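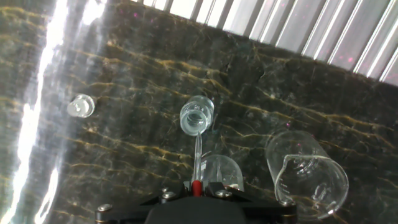
About us

Climira makes small-batch fragrance oils and room scents. Babar Yousafzai started the business at his kitchen table, selling at a market on Saturday mornings until the orders outgrew the house. We now work from a unit on the Tukar estate, with a blending room at the front and a packing room behind it.

How we work

Every blend begins as a trial in a glass vial. Oils are measured drop by drop with a glass pipette and each drop goes down in the trial book. A trial is left to stand for 2 weeks before anyone decides on it. Most are dropped at that point. The ones we keep are made again in a beaker, smelled by everyone in the building and then tried at home.

We blend on a dark marble worktop with gold-brown veins. It came out of a hotel bar that was being refitted and took four people to carry in. Spills wipe off it easily and clear glass shows up well against it, apart from late afternoon when the light comes straight across.

Glassware is washed by hand, rinsed twice and dried on racks overnight. Stoppers are kept with their own vials.

What we sell

Our main range is Nernon, a set of room oils in 100 ml bottles. Ospina is the lighter range, for linen and wardrobes, and comes out in January each year in a single run of 3,000 bottles. We also blend to order for shops and guest houses, with a minimum of 100 bottles.

We do not make skin products.

Visiting

The blending room is open to trade customers by appointment, mornings only. Please don't wear perfume on the day. There is parking in front of the unit and a step at the door, so let us know if you need the ramp put out.

Refills are available from the packing room hatch until 4 pm. Bring the bottle clean, with its original cap.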